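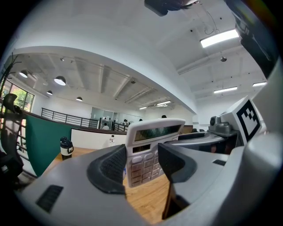
Keeping the pads honest: an interview with the gripper tech at Luvgate

The technician who looks after the hand-held grippers at Luvgate did not want to be named and did not much want to be interviewed. I had asked for an hour on how one unit is kept in working order. I had also read the Vidadetti brochure, which says the tool is "maintenance free," and I led with that.

"It has rubber on it," the technician said. "Anything with rubber on it needs maintenance."

The unit we talked about is number 16. It has two gray jaws with a dark pad on the inside of each, and the left pad has a grid pattern molded into its gripping surface. The check object is a desk calculator. I asked why, expecting a standard or at least a test procedure.

"There was one in the drawer. It's hard, it has corners, and it's a pain to hold on end. If the pads are worn it swings. You don't need a certificate to see it swing."

Wear is the part I doubted most. The Uvellow pads are sold with a life figure, and I asked if it could be trusted. The technician got out the log, a spiral notebook, and turned it around on the desk. One pair was changed after 227 hours. The pair after that made it to 202. Neither matched the number on the packet.

"Same tool, same pads, different people squeezing. Some of them close it like they're cracking a walnut. I don't know what the supplier tests with."

So when do you change them?

"When the grid goes smooth in the middle. I run a thumbnail across. If it doesn't catch, new pads, both sides. People want to change one side and save the other. Then the grip is uneven and they come back and tell me the tracking is off."

Tracking depends on the square tag with the black-and-white marker. I had assumed the tags were set once and left alone. They get wiped with a dry cloth at the start of a shift, and the edges get pressed to make sure nothing has lifted. Alcohol is banned after someone took the black off one with it. A new tag means doing the calibration over, and the technician puts that at 27 minutes if the software behaves.

Does it behave?

"After the April update it saved the old values and told you it had saved the new ones. I found out because I write them down by hand. Geerts said they couldn't reproduce it." The technician shrugged. "I reproduced it before lunch."

I asked about the vents in the top of the jaws, which the brochure shows but never mentions. They get a soft brush. Compressed air is quicker, and the technician has stopped using it, suspecting that it drives the dust further in. Suspecting is the right word, I was told. It has never been tested.

My last question was whether all this checking made any difference, or whether it was habit. I got a longer pause than I expected.

"The pads, yes. I can feel that. The tag, yes, probably. The brushing, I couldn't swear to it. But if I quit and something goes wrong, I'm the one who quit brushing."

The brochure was still on the desk when I packed up. The technician asked if I was done with it and put it under the notebook.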